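Getting a clean boundary layer mesh around a small pump impeller (without losing a weekend to it)

Posted 30th June

I've had the same impeller on my screen since February, and I finally have a meshing routine I'd be happy to repeat. So I'm writing it down before I forget half of it!
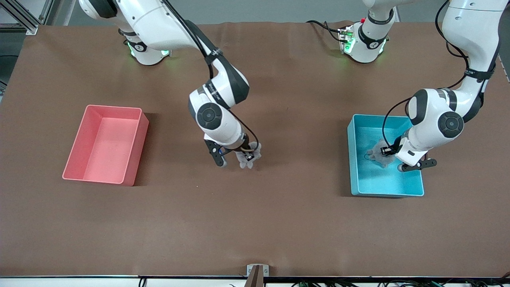 The part is a six-blade closed impeller for a little circulation pump. I draw in Catis, mesh in Varma and solve in Skamo, but nearly all of what follows carries over to any other chain of CAD, mesher and solver. You do need to know how to set up a basic steady case. If you've never run a pipe bend, do that first and come back.

What you need before you start

A closed, watertight solid of the fluid, and I mean the water, with the metal subtracted. I wasted my first few evenings meshing the metal. Very pretty mesh, completely useless.

You also want your running speed, your flow rate and the outlet diameter written down on paper. You'll be typing them into several different boxes and it's easy to mix up rpm and radians per second (ask me how I know).

Step 1: Cut the domain down to one passage

With six identical blades there's no point meshing all of them for a first look. In Catis I make two cutting surfaces 60 degrees apart that follow the curve of the blade, and keep the slice in between. The cuts should run down the middle of the passage, well away from the blade walls.

Don't make them flat radial planes if your blades sweep back a lot. I tried, and one plane sliced straight through a trailing edge. Sketch the blade camber line, rotate it 30 degrees each way and extrude that instead. Extend it a bit past the inlet and the outlet so the cut goes all the way through.

Name your faces now: inlet, outlet, hub, shroud, blade, periodic_1, periodic_2. The names survive the export to Varma as long as they have no spaces in them.

Step 2: Repair the small stuff

Import into Varma and run the geometry check. Mine flagged a sliver face where the blade fillet meets the shroud, and that one sliver caused most of my grief. The mesher tries to resolve it, the cells go tiny, the layers collapse and you get a ring of garbage all along the fillet.

Merge the sliver into its neighbor. If it won't merge, go back to Catis and nudge the fillet radius. I took mine down a touch and the sliver disappeared.

Step 3: Set the surface mesh first

Leave the volume alone for now. Put a general size on the hub and shroud, go to half of that on the blade, and half again along the leading edge. Then turn on curvature refinement for the blade only. With it on everywhere, the shroud eats all your cells.

For the two periodic faces, tick the matching option and pick periodic_1 as the master. Varma copies the surface mesh across with the rotation you give it. Check the rotation axis! Mine defaulted to x and my pump spins around z, so the copy landed somewhere out in space and the error message only said "projection failed."

Step 4: Work out the first layer height

I'm using wall functions, so I aim for a y plus somewhere between 30 and the low hundreds on the blade. Many people quote 300 as the top end. I try to stay under 200, as the results got jumpy for me past that.

Take the blade tip speed as your velocity and the chord as your length, and put them through any flat plate calculator. It's a guess, and that's fine, you'll correct it in Step 6. Set your layers with a growth ratio of 1.2 and look at how thick the last one is. You want it close in size to the first tetrahedron sitting on top of it. If there's a big jump, add a layer or two.

Step 5: Generate the volume and look at the bad cells

Hit the button and go get a coffee. My single passage takes a few minutes on an old desktop.

When it's done, don't just read the average quality number, it looks great even on a terrible mesh. Sort by worst skewness and display only those cells. On my first decent attempt I had 3,717 cells over the skewness limit, which sounded awful until I displayed them and saw that nearly all of them sat at the trailing edge. It was too sharp for the layers to wrap around. I gave it a small blunt end in Catis, remeshed, and the warning list shrank to something I could live with.

If your bad cells are scattered all over, your growth rate in the volume is probably too aggressive. Slow it down and try again.

Step 6: Run it, then fix your y plus

Export to Skamo, set the rotating frame and the periodic pair, and run with first order schemes until the residuals settle. Then plot y plus on the blade, and scale your first layer height by whatever you're off by. If you wanted 60 and got 120, halve the height. It's close enough to linear for this.

I usually need two rounds. Switch to second order after that, and keep an eye on the head as well as the residuals. My residuals flattened out long before the head stopped drifting.

A couple of leftovers

If you're going to couple this to a volute, the single passage won't do and you'll need all six blades. Copy and rotate the finished passage mesh in Varma. Don't start over from the full geometry.

I keep my project under the Totgate folder layout, with geometry, mesh and runs kept apart and a text file in each one saying what changed. Boring, but I've been able to go back to old meshes twice now because of it.

Next on my list is tip clearance on an open version of the same impeller, and I already know the gap is going to need its own layer settings.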